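# The second life of a cardboard box

Paper and cardboard make up the largest share of what Narnero residents place in their yellow-lidded bins, and the way it is handled has changed considerably over the past decade. With a new baling line at the Grarkoment depot now in regular service, the Shire is reviewing how fibre is collected, sorted and sold. 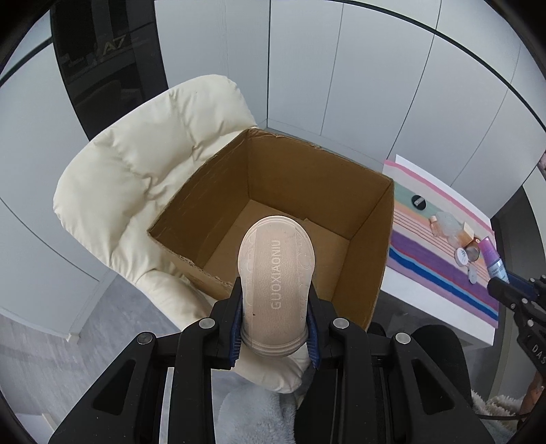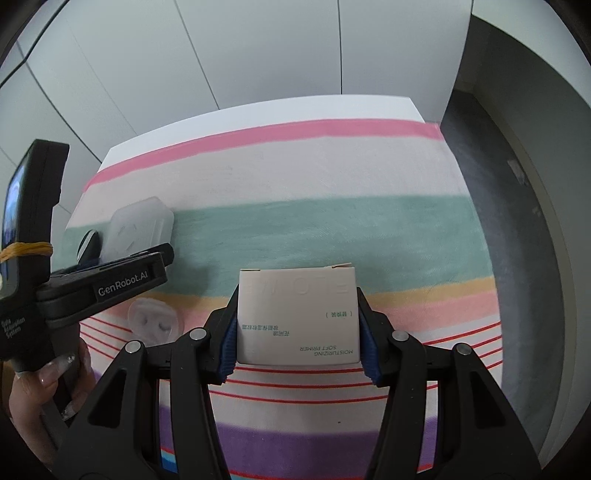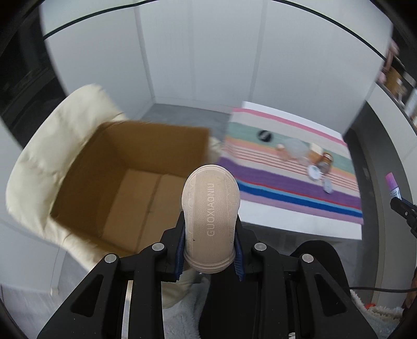

*Resource Recovery Unit, Narnero Shire Council*

When kerbside recycling was introduced to the Shire, households were asked to tie newspapers in bundles and leave them on the nature strip. Cardboard was a minor concern. Supermarkets kept most of it, and many residents used the remainder under garden mulch or to start the wood heater.

The decline of the printed newspaper and the growth of home delivery have reversed those proportions. Last financial year the Shire collected 932 tonnes of cardboard from the kerbside, most of it in the form of cartons that had made a single journey. December remains the heaviest month, and additional trucks are rostered until the end of the school holidays.

The change has had practical consequences for collection. Newspaper is dense and packs down under its own weight, whereas an unflattened carton fills a bin with air. Drivers in the outer townships regularly reach capacity before completing their rounds and must return to Grarkoment with a light load, a trip of 30 kilometres in each direction from the furthest stops. Flattening cartons at home is the most useful contribution a household can make to the efficiency of the service.

## From truck to bale

Loads are tipped onto a covered floor at the depot from 6 am. Staff remove soft plastics, textiles and food-soiled material by hand before the cardboard proceeds to the baler, which was supplied by Flodeo and commissioned after a lengthy tender. Finished bales are stored under cover and sent by rail to a mill, where the fibre is pulped, screened and made into new linerboard.

Moisture is the principal threat to their value. A wet bale is heavier, but the mill deducts for water content and may refuse a consignment in which mould has taken hold. The old depot had no roof over the storage area, and after one particularly wet autumn several consignments were downgraded.

Marthinus Mokgethi, who manages the depot, regards contamination as the more persistent difficulty. "Pizza boxes are the question we are asked most often," he said. "A clean lid can be recycled. A base soaked in oil belongs in the green bin, and we would ask people to tear the two apart."

Packing tape and paper labels need not be removed. They are caught by the mill's screens. Waxed produce cartons, foil-lined boxes and polystyrene inserts are not accepted in the yellow bin and should be taken to the transfer station.

## Outer townships

Kerbside collection does not yet extend to every property. More than 3000 rural households rely on drop-off bays, of which the busiest is at Sundaram, beside the football ground. The bay was enlarged in the current budget and now has a lower opening, following requests from residents who found the former chute difficult to reach.

A proposal to extend the kerbside route along the Sundaram road will be considered with the next collection contract. In the meantime, the drop-off bays remain open during daylight hours, and commercial quantities should be booked directly with the Grarkoment depot.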